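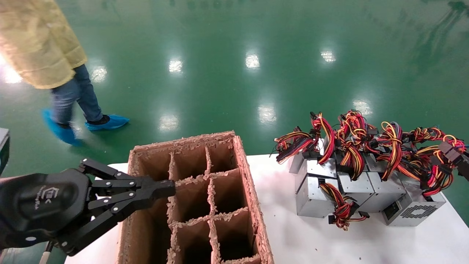

Week 6: Costing a packing cell

A budget for a robot cell should start with the task, written out in one sentence, before anyone asks for a price. Our task this week is putting computer power supplies into divided cardboard boxes, one unit to a compartment. The box has nine compartments in three rows of three, and the units start in a pile on the table with their leads still tangled together, which is a fair picture of how loose stock turns up at a bench. A quote written for clean, separate parts in a tray will not cover that job. If the supplier has not seen your parts in the state you receive them, the price is for some other task.

Keep the costs in four groups. Most of the plans handed in last year had the first group right and left gaps in the other three.

1. Purchase. Arms, grippers, controller, table, mounts, cables, freight. Ask whether the gripper price is for one or for a pair. The Filton quote in your reader lists it singly, and several groups missed this.

2. Fitting out the space. Power, network, floor markings, guarding if the risk assessment calls for it. Include protective clothing for staff and visitors. Gowns and shoe covers are cheap by the piece but they are bought again and again, so they belong in the yearly running costs as well as the set-up costs.

3. Labour. Someone has to set up the work, clear it away and deal with faults. Put hours against a named role. "Existing staff" is not a cost line.

4. Consumables and spares. Fingertips, cables, fasteners, and the boxes themselves. Cardboard that is used over and over for trials frays along the top edges and the dividers lose their shape. Decide how many trials a box is good for and budget for replacements.

Worked figures

The Nusidska plan is in the reader as Appendix B. These are the lines we will use in class, in dollars before tax.

Spare fingertips, per set: 213
Gowns and shoe covers, per month: 224
Fitting out, electrical work only: 3121
Contingency, held by the project lead: 2000

Note that clothing is priced by the month and fingertips by the set. To compare them you need a yearly figure for both. Clothing is 12 x 224, or 2688 a year. The fingertips can't be worked out until you have a replacement rate, and the plan does not give one. Write to the supplier and ask. If they won't commit to a rate, budget for three sets in the first year and review it in September.

The clothing line for one year is more than the whole contingency. A small monthly amount is easy to wave through at a meeting and it should be multiplied out every time.

One arm or two

This is the largest single choice in the budget. A second arm adds its own gripper, mount, cabling and spares, and a share of the set-up labour. In return, one arm can work at the box while the other works at the pile, and a trailing lead can be held clear while the unit is placed. For parts with long wires and hanging connectors, price both options and show them side by side. For plain parts with no leads, one arm is usually enough at this level of output.

Do not assume that two arms give twice the rate. They share one table and have to keep out of each other's way. Ask for a timed trial with your own parts, and get the result in writing before you sign.
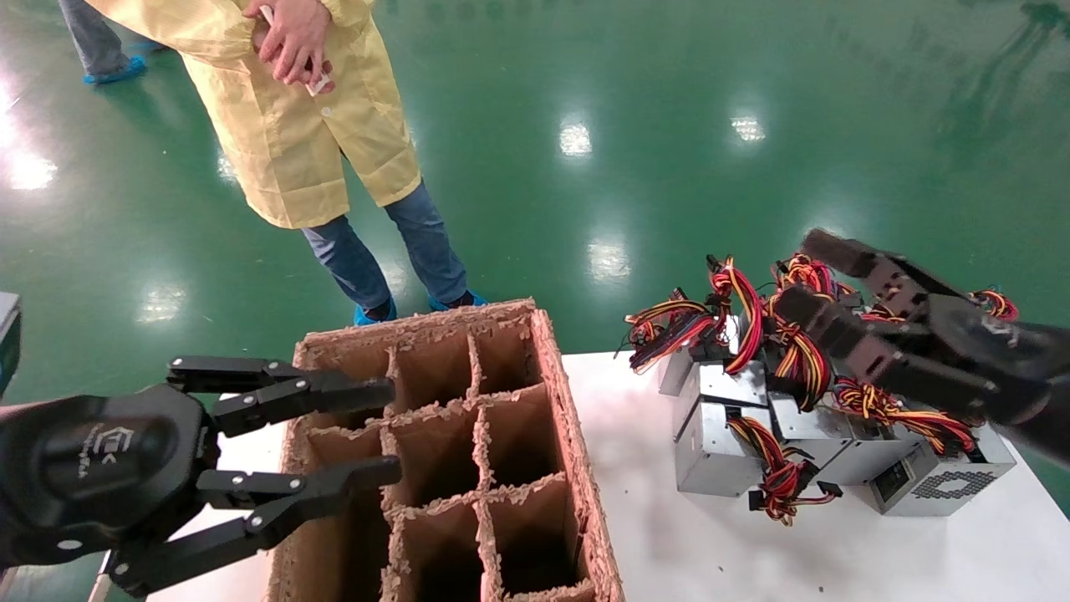
Shaikh wrote back on the draft of these notes that the two-arm option should carry its own labour line, as the set-up hours in the Clikico plan were copied across from the one-arm version and ran out before the cell was working. Shaikh would also move the contingency out of the project lead's hands and release it in two parts, the second only after the timed trial.

The first point is accepted and the template has been changed. On the second, use whichever method your workplace follows, but say which one it is.

For next class

Read Appendix B and the Filton quote. Fill in the four-group template for the power supply task, once with one arm and once with two. Leave unknown prices blank and list who you would ask for each of them. Bring a printed copy.

Plans are marked on whether the lines are complete and the units are clear. A low total earns no extra marks.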